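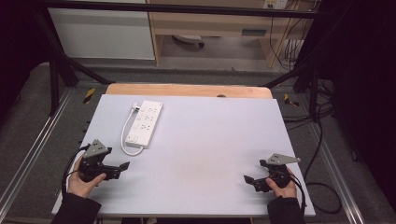 Pardale Allotment Association
Minutes of the general meeting, August 2023

Present: 20 members. The minutes of the June meeting were read and approved with one correction - the water bill was $307, and the figure given for it in June left out the late fee.

1. Water
The tap by the Hulance Road gate is still dripping. Porken Plumbing has quoted for a new valve and can do the work next month. Agreed to accept. Hoses are not to be left running unattended, including overnight on the lower plots.

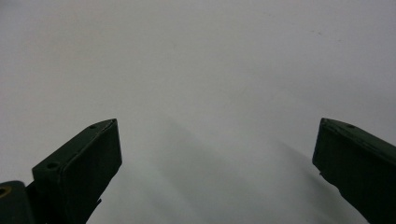

The second tap was tested and has good pressure. Members on the upper rows asked for a longer hose there. To be priced for the next meeting.

2. Plot fees
Proposed that the fee for a full plot go up to $60 a year, with half plots staying as they are. There was some discussion about members who paid early. They will not be charged the difference. Carried, with two against.

3. Compost
Yadav Farm Supply will deliver 10 yards of leaf compost to the east side - not the parking area, as happened last time. Bring your own wheelbarrow.
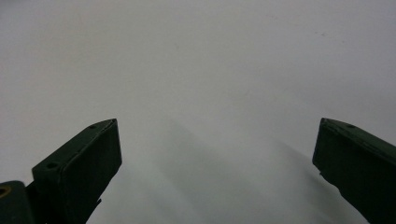
4. Waiting list
Two plots on the north fence are overgrown. Letters have gone out and the holders have until the next meeting to reply.

5. Other business
Squash borers reported on several plots. Pull affected vines and bag them. Do not compost them.

Meeting closed.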